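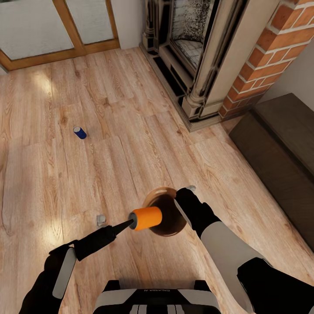
How do I match the repeat on a big floral wallpaper?

I bought two rolls of a Rosales peony print for my dining room and I'm in love with it! The label says drop match, 90 cm. Do I start every strip at the same spot?
Natalie Heywood, 2021-07-25

Answers

Oskari Riihimäki
Great choice, big florals are so much fun. With a drop match, each strip shifts down half the repeat, so 45 cm for yours.
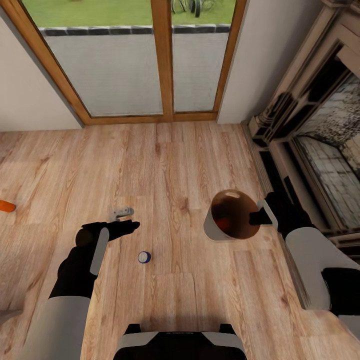
Cut all your odd strips alike and all your even strips alike, and number the backs in pencil. Check that both rolls have the same batch number too. I hung a Stivano print in February and mixed batches, and I still see that seam every time I eat.

Tarek Sqalli
just buy an extra roll

Evdokia Spanos
Seconding Oskari! Hang your first strip on a plumb line and put the best bloom at eye level.
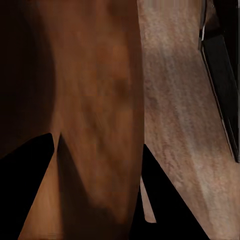 Wood grain up close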